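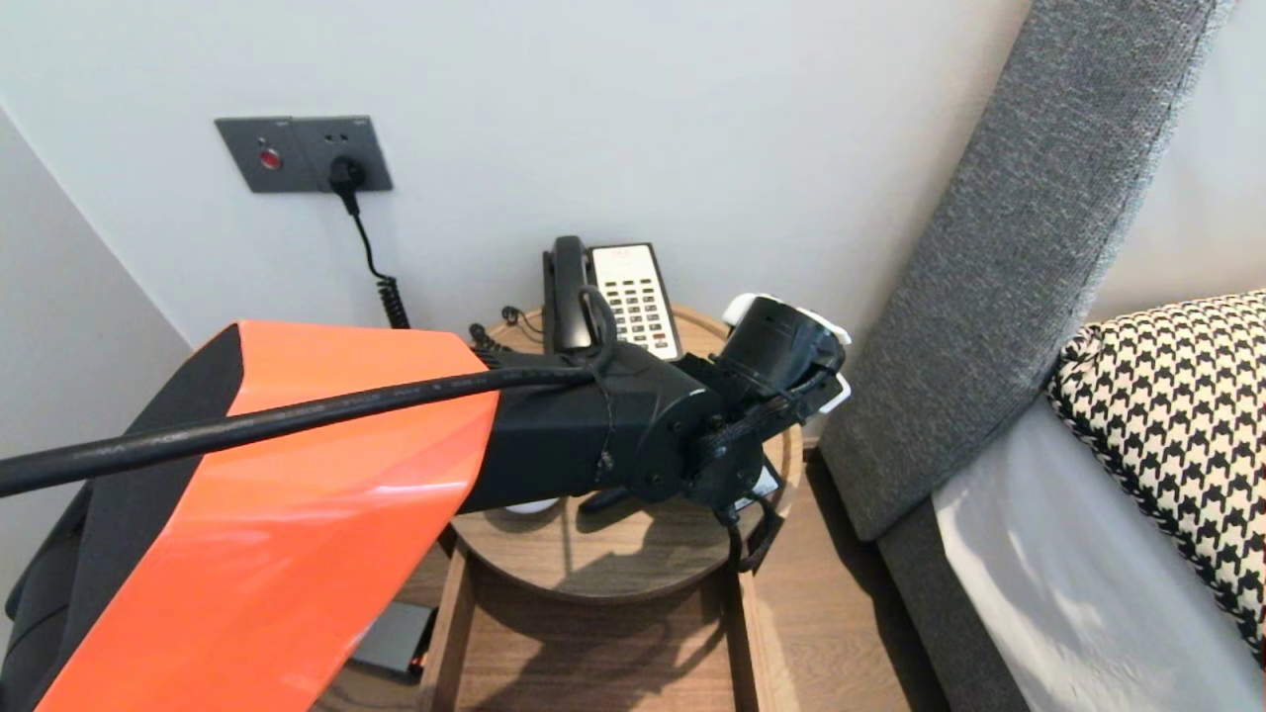 Round bedside table with the desk phone, room side nearest the wall

Bedside phones - keep or pull? (small inn, 7 rooms)

Posted in: Rooms and Furnishings
Sunday, November 7, 2021

gravelporch
We redo the rooms in March and I'm trying to settle the nightstand question before I order anything. Right now it's a round table with a light brown wood-grain top, tucked in the corner between the bed and a gray wall, and a black corded phone on it. My supplier rep from Macedo wants me to drop the phones and put in a Timidier bedside tablet in each room. He says guests "expect it." I've been hearing what guests expect for years and it's always something with a monthly fee. Has anyone pulled their phones and not regretted it?

tenpennynail
Pulled ours two years ago. Number of complaints so far: zero. Everybody has a cell. You're dusting a museum piece with twenty buttons on it.

gravelporch
Zero complaints or zero complaints that reached you? People don't write in to say they couldn't find the front desk number at 2 a.m. They just leave three stars.

tenpennynail
Fair, but you can't prove that either.

Marlow_Inn_2
What's the quote on the tablets? We got one for Sernix units that came to 4000 before the mounts, and the mounts didn't fit a round top. The salesman hadn't asked what shape our tables were.

gravelporch
Haven't got it in writing yet. That tells me something too.

quiltcorner
I'd worry less about the phone and more about that table. Round tops in a corner waste space. You get a dead wedge behind it where the cord piles up against the wall, and things roll back there. Square top, one drawer, done.

gravelporch
Had square ones. Guests cracked their shins on the corners getting up at night. The round ones stay.

quiltcorner
I've had square ones for 30 years and nobody has sued me yet. The raised edge on yours looks like it would catch dust, too.

oldswitchboard
Keep the phone. Does your cell coverage reach every room? Ours doesn't reach the two at the back, and no tablet is going to fix that when the wifi is down. A corded phone costs me next to nothing and I've replaced maybe one handset cord since we opened. They do get twisted up. Hang the handset loose and let it spin out once in a while.

tenpennynail
"Next to nothing" plus the line charge. What are you paying for the line?

oldswitchboard
Less than I'd pay for a tablet plan. I'm not posting my bill on here.

Marlow_Inn_2
One thing nobody has brought up is the label strip. If it's faded red print nobody over 60 can read it without glasses, and then the phone is no use either. Print a card in big black type with the desk number and tape it down.

gravelporch
That I'll do regardless. The red on ours is hard to make out even for me.

lowtide_b
Has anyone tried the Skisonus table with the outlet built into the leg? Brochure looks good but I've been burned by brochures.

quiltcorner
Saw it at a trade show. The outlet was at ankle height. Who is that for?

tenpennynail
People who sleep on the floor.

gravelporch
OK, leaning toward keeping the round tables and the phones and adding a plain power strip on the wall side. Still want to hear from anyone who put tablets in and kept them past the first year. So far I count none in this thread.

oldswitchboard
You won't get one. Check the coverage in each room before you decide anything, though. Stand by the bed, door closed.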